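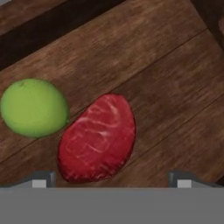 Wrist view in the simulator, gripper open, red meat between the fingers and a green fruit off to the left.

Mon 17 July
Posted by the Soninetti bench notes account

Went to the open day at Trotar this morning. Posting my notes in order while I still remember them. Mostly manipulation, a bit of conveyor stuff at the end.

They ran the whole first session in simulation. One big screen for the wrist view, one for the room view, and a table of laptops where visitors could start an episode themselves. The real arms were in the next room and we got to those after lunch.

The software is called Funard. You pick a tabletop, pick the objects, type an instruction, and the policy tries it. Wood table was the default and most people left it alone.

Food objects were the popular ones. I asked why meat and fruit. The presenter said the customer they have in mind packs meal kits, and soft irregular shapes are where their older grasp planner did badly.

What I wanted to know was how it picks a grasp on something with no flat sides. Answer: it doesn't plan one separately. The policy puts out small moves of the wrist and a finger command, and the grasp is whatever comes from that.

Training set for the food tasks is 1,135 episodes, all simulated. I expected a bigger number. They said they threw out a lot of early ones where the object physics was wrong and things slid like ice.

Every episode has a limit of 500 steps. If it isn't done by then it counts as a fail, even if the object is in the fingers.

I got 5 tries on the laptop. 4 worked. The fail was my round fruit. The fingers closed a little high and it rolled off the table. The operator reset it and moved on to the next person in line.

Someone behind me asked if the meat bends when it's squeezed. It doesn't. It's a rigid body with a meat texture on it. They have a soft version in testing but it runs too slowly for a demo.

Afternoon was the real arms. Same instructions, rubber food. Noticeably slower, and they kept the speed cap on the whole time with visitors standing there. No complaint from me on that.

The conveyor cell at the end is a joint project with Garba. It sorts packed trays by label. It works fine, but it's a fixed program and has nothing to do with the learned stuff, which wasn't clear from the schedule.

Practical notes if you go: parking is behind the building, the sign-in line is slow, and the simulation room gets warm. Bring your own laptop if you want the sample scenes, they hand them out on a drive.

Next open day is in September. They said the soft objects should be in by then. I'll probably go again for that and skip the conveyor.

Contact | © Soninetti | Back to top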